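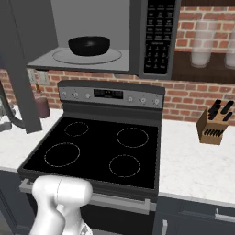

Is the Novano cell ready to run without somebody standing next to it?
For most of a shift, and the rest depends on the wrist cable.

The cable came loose 3 times in May, always after lunch, so we've moved the clamp and put a new strain relief on it. Geddes sent the right part on the second try. The first one would have fit a very nice forklift.

Calibration now takes 12 minutes, down from 55. Most of the old 55 went to restarting the Zunia controller and looking at it sternly. We still wipe down the gripper and check the finger screws every 300 cycles, and the checklist is finally taped to the cabinet instead of living in a drawer.

Money: the spares line is nearly used up -- see forklift part, above, for which Jitlow has a credit pending. We'd like to put it toward a second cable. The joint cover is still on order.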